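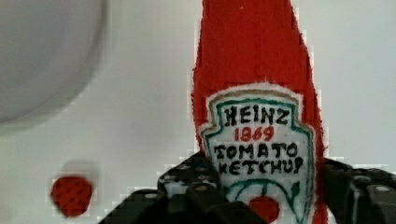
1/ right, ketchup thread. people keep asking for the recipe from the plot sale and I keep typing bits of it in replies so here's the lot in one go

2/ background for new people. I have plot 137 at Cleleden, top end by the water tank, clay, slugs, decent sun after eleven. put in 18 plants this year, all Pramolik, all from Levente Major's stall at Prellton market. too many. will do it again

3/ Pramolik if you don't know it: a plum type, thick walls, hardly any juice. dull in a sandwich. brilliant cooked. skins come off without a fight which matters when it's ten at night and you've still got a bowl to go

4/ you can use any tomato. salad ones work, you just stand there longer boiling the water off. cherry ones are sweet so hold back on the sugar. don't use anything split and mouldy, cut-out bruises are fine

5/ what you need for one batch

- 3 kilos ripe tomatoes
- 2 onions
- 4 cloves garlic
- 200g soft brown sugar
- 400ml cider vinegar, the 5% acid kind
- 2 tsp salt
- spices, see 7/

6/ wide pan. WIDE. did the first lot in my tall stockpot and it took until nearly midnight, steam just sits in there. jam pan is ideal, I borrowed mum's and have sort of not given it back

7/ spices, tied up in a bit of muslin

- 1 tsp allspice berries
- 1 tsp celery seed
- 6 cloves
- half a cinnamon stick
- 1 bay leaf
- peppercorns, a pinch

got my celery seed from Nambiar on the high street, bottom shelf with the pickling stuff. supermarket didn't have it, two different ones

8/ celery seed is the one that makes it taste like ketchup and not like pasta sauce. left it out once thinking who'd notice. everyone. my brother asked if it was soup

9/ method. chop toms roughly, chop onions, garlic in whole, all in the pan with a splash of the vinegar so it doesnt catch. lid on, low, until it's all collapsed. half an hour, bit more if they're firm

10/ then through a sieve or a mouli. mouli if you've got one. sieve and the back of a ladle if you haven't, and put the radio on, it's a slog. you want seeds and skins left behind and everything else in the bowl. scrape the underside of the sieve, that's where the good stuff hides

11/ wash the pan. yes really. anything stuck to the bottom now will be burnt later and you'll taste it right through the batch

12/ pulp back in the clean pan with sugar, salt, rest of the vinegar, spice bag. bring it up slowly, stir till sugar's gone, then a steady bubble with NO lid. stir now and then at first. last half hour stir all the time, it spits like anything. long sleeves

13/ ready when you drag a spoon across the bottom and the gap stays open for a second before it closes. or blob on a cold saucer, wait a minute, tip it. if a watery ring creeps out from the blob keep going

14/ it thickens more as it cools!! first go I cooked it till it looked like shop ketchup in the pan and next morning you could have tiled a bathroom with it. stop when it's a bit looser than you'd like

15/ fish out the spice bag. give it a squeeze against the side with a spoon. taste. this is when you fix it

- too sharp: spoon of sugar
- too sweet: splash of vinegar
- flat: pinch of salt before you try anything else

16/ blitz with a stick blender if you want it glossy. I do. bits of onion always get through somehow

17/ Edileuza Bittencourt (two plots down, grows the enormous squashes) puts a roasted red pepper in hers and a bit of smoked paprika. had it on a cheese toastie and was quite annoyed how nice it was. trying that with the next lot

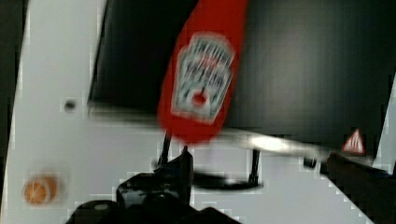
18/ **Does homemade ketchup have to live in the fridge?**

Once it's open, keep it in the fridge and use it within a month. Sealed hot in sterilised bottles it keeps in a cool dark cupboard until opened, and I try to finish mine inside six months.

19/ sterilising: wash bottles in hot soapy water, rinse, don't dry with a tea towel, into the oven at 140C for fifteen minutes. lids in a pan of boiling water for ten. plastic lids and rubber seals don't go in the oven, ask me how the kitchen smelt

20/ fill while bottles AND ketchup are both hot. cold bottle plus boiling ketchup = cracked bottle. funnel with a wide neck, the little one blocks straight away. tap the bottle on a folded cloth to get the air pockets up, lid on tight

21/ if a bottle fizzes, smells yeasty or the lid's domed, chuck it. don't taste it to check. and don't cut the vinegar down to make it milder, that's what's keeping it safe. want milder, add a bit more sugar at the end

22/ freezer is fine too. tubs, leave a gap at the top. goes slightly watery when it thaws, stir it or give it five minutes in a pan

23/ few people asked about green tomatoes. not for this, makes a sour brownish thing. green ones go in chutney, seperate thread when I get to it

24/ also asked: can you halve it. course you can. halve everything, and check it sooner, a small batch goes from thin to stuck very fast

25/ and honey for the sugar? tried it once. catches easier and you can taste the honey, which I didn't love with chips. alright on sausages

26/ seed saving, for whoever messaged (sorry, lost it). scoop the seeds from a really ripe one into a jam jar, bit of water, leave on the windowsill three days till it goes scummy, rinse in a sieve, dry on a plate. not kitchen roll, they weld on. sow in March indoors, not earlier, they go leggy

27/ labels: put the month on. I've got a jar at the back of the cupboard that says "red" and that's all it says

28/ swaps welcome if you're Prellton way, I'm after damsons and any clean bottles with proper lids. plot's the one with the blue water butt. shout over the gate if I don't look up

29/ forgot, peel the garlic. whole but PEELED. just had a message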